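About Us

Caltham Pantry started with one shelf of chips in a corner of Merton, and we still get excited every time a new case comes through the door! Today we pack snack bags for school trips, game nights and long drives, and our stockroom holds 196 kinds of treats.
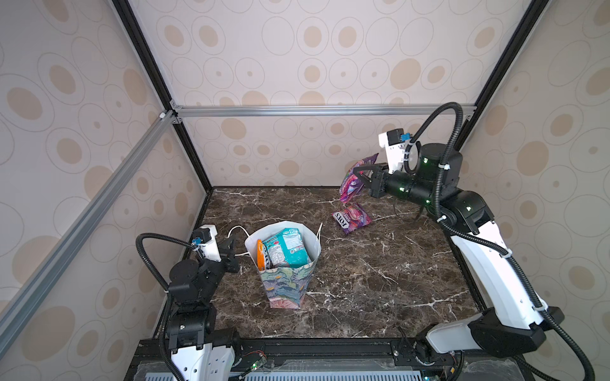 Packing is our favorite part of the job. Heavy things go in first, then boxes, then anything that crushes easily. Bags with loud colors, like the purple one with the pink and violet swirls, go near the top so they're the first thing you see (kids love that).

We packed 1280 orders last August, our biggest month so far. Come by the Merton shop and build your own, or ask us to surprise you.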